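## 3. Setting up the shared calendar

Okay, so by now you should have Bilell installed and you should be looking at the plain gray page with your name in the corner. If you're still stuck on the login part, go back to section 2 and do the password reset one more time, then close the browser completely (all of it, every window) and come back. I've done this for enough people now that I can say the second reset nearly always takes.

I'm writing this for our group, so I'm assuming you have the same version I do, the one that came out in January. If your menu is down the left side and says "Bright" at the top, that's the theme and you're fine. Ruben Desmet likes the dark one and his screen looks totally different from mine, but every button is in the same place.

### 3.1 Make the calendar

1. Click the plus sign next to **Calendars**. It's tiny! If you can't find it, make the window wider, it hides when things get narrow.
2. Pick **New shared calendar**. The one called **New calendar** is private, and you can't change it to shared later. I made that mistake on the very first day and had to retype a month of bookings.
3. Give it a short name. Anything over 20 characters gets chopped off on a phone.
4. Choose a color. I go for something dark, the pale yellow is impossible to read outdoors.
5. Click **Save**, and wait for the little green check mark before you click anything else.

**Note:** If the check mark doesn't show up, don't press Save again. Reload the page first and look in the list. Pressing it twice gives you two calendars with the same name, and then half the group signs up in one and half in the other. Ask Kylie Whitelaw about last spring.

### 3.2 Set the time zone

I'm giving this its own section, small as it is, and I'd like you to read it even if you skip everything else.

1. Open your new calendar and click the gear.
2. Scroll to **Time and region**.
3. Set the zone by city. Don't use the ones that are only a plus or a minus and a number, they ignore daylight saving.
4. Set **Week starts on** to whatever you're used to. It only changes your own view.
5. Click **Apply to existing events** if you already put anything in.

**Caution:** Step 5 moves things. If you typed your events in with the wrong zone, they may shift by an hour or more, and there's no undo button for it. Write down two or three of them on paper first, then check them afterward.

I keep a sticky note with my 3 test events on the edge of the monitor and I've never taken it down.

### 3.3 Invite people

You can add people one by one or paste in a list. I started out doing it one by one, and for a small group I still think it's nicer, you get to see each name go in and spot the typos.

1. Click **People**, then **Invite**.
2. Type the email address and press Enter. The address should turn into a little gray bubble. If it stays as plain text, there's a space at the end of it.
3. Choose what they're allowed to do (more on that in a second).
4. Click **Send**.

For a list, click **Paste many** instead and put one address on each line. No commas, no names, no angle brackets. If you copy straight out of an email you'll get all of those, so paste it into a plain text file first and clean it up there. The limit is 10 at a time, so a long list will take you a few rounds.

Invitations come from an address with "Cidix" in it – that's the mail service Bilell uses, and it does look like junk if you're not expecting it. I tell people ahead of time to watch for it. Check the spam folder before you send a second one, because the second invitation cancels the first and if they then click the old one they get an error page in very small print.

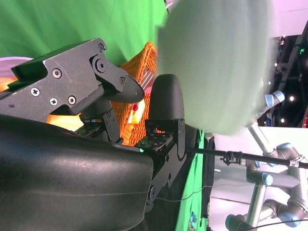 Now, permissions. There are four levels and the names are not great, so I'll tell you how I think of them.

- **Viewer** can look and that's it. Good for family members who only want to know when you'll be home.
- **Responder** can say yes, no or maybe to things. Most people should be this.
- **Editor** can add events and change anyone's events, including yours. Including deleting them.
- **Owner** can do all of that plus remove people.

I hand out Editor very sparingly. It sounds friendly to give it to everybody, and I did for a while, and then one evening the whole Burnus weekend vanished from the calendar when somebody was cleaning up their phone. They thought they were clearing it for themselves only! We got it back, but it took a support email and a lot of patience.

Do have a second Owner, though. If you're the only one and you lose your password and your old phone on the same trip, the calendar just sits there and you can't get anyone in or out. Ruben is the second Owner on ours.

**To change someone's level later:**

1. Go to **People** and click on the name (the name, the picture does nothing).
2. Pick the new level from the drop-down.
3. Click **Update**.
4. Ask them to sign out and back in. Until they do, their phone will keep acting like it's on the old level.

### 3.4 Reminders

Out of the box, Bilell sends a reminder for everything, to everyone, a day ahead and again an hour ahead. In a busy month that's a lot of buzzing and people will simply switch the whole thing off, and then they miss the ones that matter.

What I do:

1. In the gear menu, open **Reminders**.
2. Turn off **Remind all members**.
3. Turn on **Remind people who said yes**.
4. Set the first reminder to 2 days ahead. One day is too late if you need to bring a dish or find a sitter.
5. Leave the second one at an hour, or take it off. I like it, Kylie can't stand it.
6. Press **Send test**. You should get it within a few minutes.

**Note:** The test goes only to you, so go ahead and press it as often as you like.

If the test email arrives but nothing pops up on your phone, the problem is in the phone's own settings. On mine I had to go into notifications, find the app, and turn on "allow banners", and then restart. I can't write out every phone here, they're all different and they move the buttons every year.

Text message reminders cost extra. I've never paid for them. When you click on the little speech bubble it'll offer you a free trial and ask for a card number, and you can close that box with the X without losing anything you've set up.

### 3.5 Events that repeat

Repeating events are the best part of the whole thing and also the part I get the most questions about.

1. Create the event as usual, with a start and an end time. Put in the end time even if you don't know it, a guess is fine and you can change it.
2. Click **Repeats** and choose **Weekly**, **Monthly** or **Custom**.
3. For monthly, look carefully at the wording. "On day 12" and "on the second week" are two separate choices and they'll drift apart by the following month.
4. Set an end date. Please set an end date.
5. Click **Save**.

About step 4: if you leave it open, Bilell fills in the event as far ahead as it can go. I once opened the list view and found 845 copies of our potluck. It didn't break anything, but the search got painfully slow and scrolling on the phone was hopeless. I set mine to stop after one year and then renew it when the time comes.

When you edit one of these later, you'll be asked whether you mean **This one**, **This and later**, or **All**. Take a breath and read it. **All** goes back and changes the past ones too, with the notes and the sign-ups on them, so if you use the calendar to look up who brought what, you'll lose that. I use **This and later** for almost everything.

**Caution:** Deleting works the same way and asks the same question, but the buttons are in the opposite order. I have no idea why. Slow down there.

### 3.6 Make a backup

It takes a minute, do it now while you're thinking of it.

1. Gear menu, then **Export**.
2. Choose **Whole calendar**. The other option only saves the month you're looking at.
3. Save the file somewhere you'll find it again. I put the name of the calendar and the month in the file name.
4. Email it to your second Owner.

To bring one back in, use **Import** in the same menu, and import it into a brand new calendar first so you can look it over. If you import on top of the old one you'll get doubles of everything that was still there, and you have to take those out by hand.

The backup has the events, the notes and the people's names. It doesn't have the colors or the reminder settings, so those you'll need to do over (section 3.4 again, sorry!).

### 3.7 If something looks wrong

- **Events show up a day early.** Time zone. Go back to 3.2, and check the person's own profile as well, they have a separate setting in there.
- **Someone can't see the calendar at all.** They probably accepted the invitation with a different email address from the one you used. Have them look under **Profile**, then invite that address.
- **The colors changed.** Somebody switched themes. It's only on your own screen.
- **Two calendars with the same name.** See the note in 3.1. Export both, keep the fuller one, and rename the other one "OLD" for a few weeks before you delete it.
- **The page is blank.** Reload, then try a different browser. If it's blank there as well, the site is down, and I'd go make a sandwich and try later.

I last went through all these steps on my own laptop on July 26, 2023, and every button was where I say it is. If you find one that's moved, send me a note with what it says now and I'll fix the page. Section 4 is the phone app, and you'll want your charger handy for that one, the first sync is slow.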